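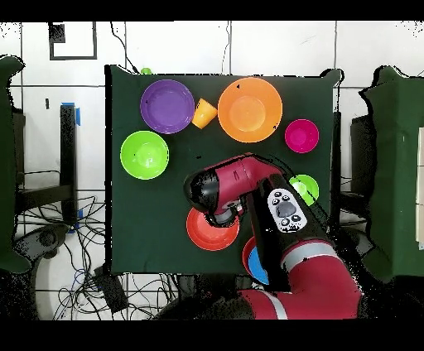 Open day at the Munisix studios, Lesuritz

I have watched all seasons of Trummer House, including the one where they ran out of celebrities and let in a weather presenter's brother. So when Munisix opened its doors in January and let the paying public walk through the place where it gets made, I took a train, then another train, then a bus that smelled of oranges, and got to Lesuritz in time to join the wrong line.

The wrong line was for extras. I stood in it long enough to be handed a form asking whether I could cry on request. I put "depends who's asking" and was moved to the right line.

Getting in

The welcome talk was given by Hannelore Rüegg, who has been casting director since the first season and has the calm of someone who has talked a great many singers out of bathrooms. She told us 1,109 people applied for the last season, for 4 open places. The rest of the house goes to people with agents. She would not say how the agents' people are chosen, but she did say that lunch comes into it.

Somebody asked if it helps to have been in a band. She said it helps to have left one.

The main hall

The studio has 576 seats, all of them narrower than they look on television, and none of them facing the thing you came to see. You watch most of eviction night on a monitor hung over the aisle. I had always wondered why the crowd appears to be looking at heaven when a name is read out. Row F was the closest I got to the stage, since the first rows are saved for relatives and for people the floor manager describes as "good faces." I was not invited to move forward.

The staircase is real. It goes up to a landing with a fire extinguisher and a folding chair, and evicted housemates sit on the chair until the ad break is over. Urs Hauser, who won the third season and now introduces himself that way, walked down it for us twice. The first time the music didn't start. The second time it did, and I'm sorry to report that I clapped like a seal.

He took questions afterward. He is shorter than I expected and very good company. He said winning got him a single, a calendar, and a line of barbecue sauce, in that order, and that only the sauce is still going. On his famous fight with Delia Stoica over the hot water, he said they had been friends the whole time and that she was at his wedding. I had taken a side in that fight. I had fallen out with my cousin over it.

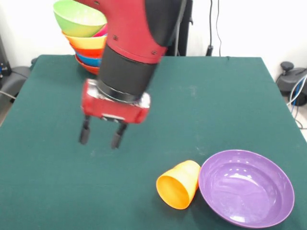 Delia Stoica had the afternoon slot, and it was the reason most of us had come. She went into the house as the backing singer nobody had hired for a solo, finished as runner-up, and was fronting Wukov by the following winter. Her talk was supposed to be on life after the show, but she kept drifting back to the food, which is what they all remember. The budget was tiny, she said, and everything was eaten out of the same few dishes, because the adult crockery had been thrown during week two. It came back to me later at the sight of plastic bowls in a tilted stack on a dark green cloth: it could have been a Trummer House dinner party, right before the argument over who was washing up. She sang one verse of "Leave the Porch On" with no backing track, and the man beside me, who had spent the morning explaining that he was only there for his wife, had to look for something in his bag.

The diary room

You get to sit in the chair. There is a wait for it, managed by Brigitta Gruber from the sound department with a stopwatch and no mercy at all. Inside, it's a closet with a nice chair in it. A voice says hello and asks how you are feeling today. I had planned something cutting. I said "fine, thank you," and the voice said "good," and that was my turn.

Jamshid Ghorbani is the voice. He was in the next room with a microphone and a sandwich, and he was happy to chat. He has done it for years and has been recognized once, by a dentist, while unable to speak. He told me most housemates start confiding in him on the third day, and that the tough ones are quicker. He remembers what Urs said in there and will not be telling anyone, though I asked in two different ways.

Food, shop, and getting home

The canteen does a decent goulash and runs out early. The shop has mugs, a board game with Urs Hauser's face on the box, and a Wukov tour shirt in every size except the ones people wear. They had printed 600 programs and those were gone by lunch, so if you want Delia to sign something, bring your own paper. I got her on the back of the extras form, directly under the question about crying.

The bus back to the station leaves from the far side of the parking lot, behind the trailers. The sign by the main gate is for the old stop. I waited there with a family of five and one of the good faces until a security guard came out and pointed.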